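Staltora Bench Set: data card and notes

Version 3, January 2025
Maintained by Nobuhle Mtshali

What this is

Staltora is a two-arm bench kit from Stemwood, sold together with a starter dataset so that you can train something on the day it arrives. I have been working with both and I like them a lot. This card covers the dataset first and the kit second, with the things I wish I had known before I began.

What's in the dataset

There are 3,000 episodes of tabletop work with two arms. Of those, 1,690 involve cables in some way: chargers, power strips, laptop leads, cords that cross each other. The rest are object handling and tidying. Each episode holds joint positions for both arms, gripper state, video and one short text instruction. Episodes are grouped into 7 task families, and the folder names match the family names, so you can pull just the part you want.

The cable families are the reason to get this set. Thin leads are hard to see and harder to grip, and the layouts here are properly messy – leads bunch up over charger cubes and run off toward closed laptops.

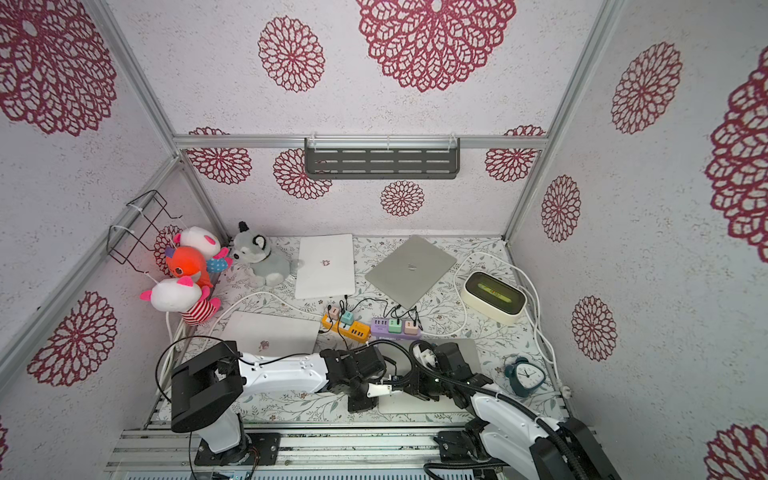
I trained a small policy on the cable families alone and then again on everything, and the second run was clearly better at picking up a lead near its connector. My guess is that the general handling episodes teach the arms to keep out of each other's way. If you have the disk space, use the whole thing!

Splits

train, val and test are set by table layout. No layout appears in two splits. Please keep it that way if you publish numbers.

Loading

Install the Zotport reader, point it at the root folder and pass the family name. Leave the name blank to load all of them. The Ciobanu converter also works, but it drops the text instructions, so copy those over by hand.

Notes on the kit

Setup took me one afternoon, most of it spent on calibration. The arms hold their zero well between sessions and the software is pleasant to use. The printed manual is thin – the online one is much better and has proper wiring diagrams.

Known issues

Gripper state lags the video slightly in the oldest family.
Some instructions say "wire" and others say "cable" for the same object.
The val split has few two-handed pulls.

Fixes for the first two are planned for the next version. Reports are welcome through the tracker; please include the episode number.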